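Straw vs. peat for overseeding a slope?
Clulville Yard & Garden Help
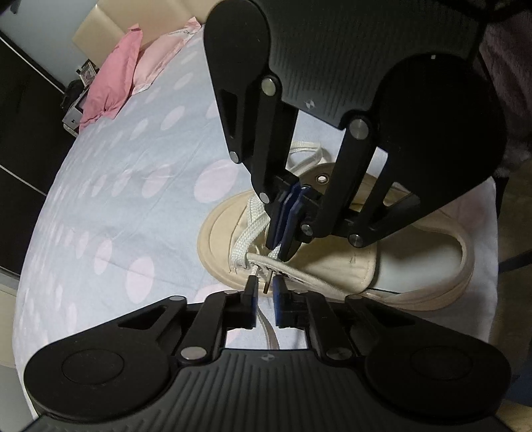 Lawns & Seeding

bermuda_shorts_dad
Hi all! We're on a corner lot outside Clulville and the back of the yard drops off toward the ditch, 900 square feet give or take nothing (I measured it twice). I put down seed last October and most of it ended up at the bottom of the hill after the first hard rain. I want to try again this fall and I'm torn between spreading straw over the seed or raking in a thin layer of peat moss first. The garden center in Baritz has both. Is one better on a slope? And how many bales would I need? My soil is mostly clay, if that matters.

mulchmadness
Straw, for sure, on a hill. Peat is lovely for holding water but dry peat blows and floats, and on a slope it'll go right where your seed went. I did a bank like yours and here's what worked for me: rough up the clay with a garden rake so the seed has something to grab, seed it, walk over it to press it in, then shake the straw out thin. You should still see dirt through it! I used seven bales on my place, but I have 2,337 square feet, so you'd be fine with three. Get straw and not hay, hay is full of weed seed (ask me how I know). If you want peat too, mix it into the top inch before you seed. Water lightly twice a day till it's up, and if the wind gets at the straw, run some garden twine back and forth between stakes.

akanda_road_gardener
peat was a waste of money for me, just get more seed

virnmont_grows
I'd add one thing to the straw answer. If the slope is really steep, look at a straw blanket, the kind that comes in a roll with netting and gets pinned down with staples. It costs more than bales but mine hasn't budged. Run it down the hill, overlap the edges a few inches, and use more staples than you think you need. Also, start in early September if you can, October is cutting it close up here.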